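Sun 28 June

I have been living with the Kinari fingertips from Lurnby for five weeks now, and I meant this to be a cheerful review, because for the first month I loved them! They slide onto our grippers in a minute or two, they grab cardboard and cloth like a dream, and the box even comes with a decent little hex key. Then we moved on to plastic shopping bags, and things went a bit sideways.

What happens is this. The gripper closes on thin film, the film creeps into the gap between the pad and its metal backing, and when you command it open, it stays put. The arm carries on with its next move and takes the bag along. On the worst day in May it dragged a bag straight up toward the wrist, and the motor on that side tripped its current limit and stayed off until I cycled the power – not a pleasant noise, either. My log has 846 bag grasps in it and nine jams, every one of them with film. 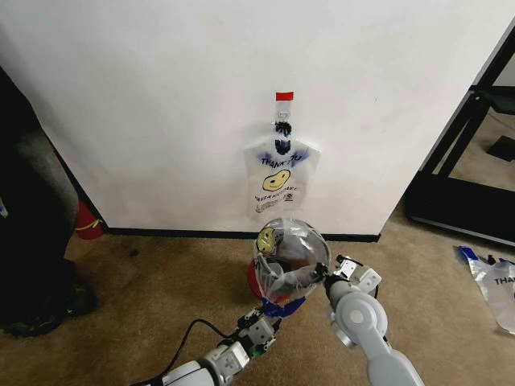
Two arms, thin plastic and a carpeted floor. 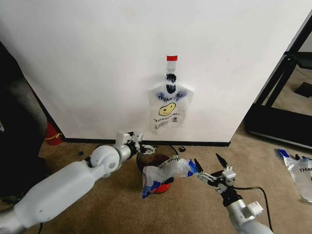
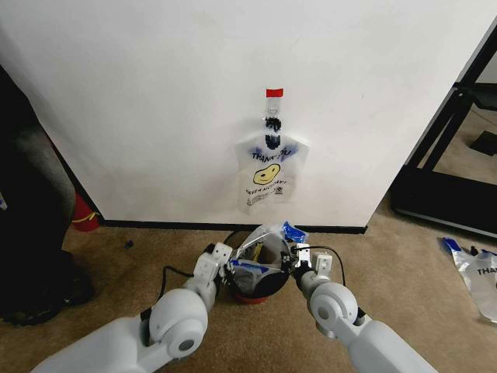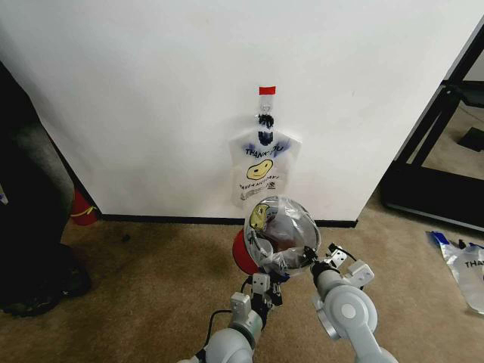 I wrote to Lurnby and got a kind reply suggesting I tighten the backing screws, which helped for a day or so (and I do mean a day). The older Bunetti pads we had before never once did this, though they were hopeless on cardboard, so you see my trouble. If you use these with bags, please set a lower force limit than the leaflet suggests, keep the stop button within reach, and don't go picking film out of the gap with the power on. I did that once and got a good pinch for it.

Three stars from me, and I'd happily make it four if they closed up that gap. For boxes and towels I'm still using mine every day.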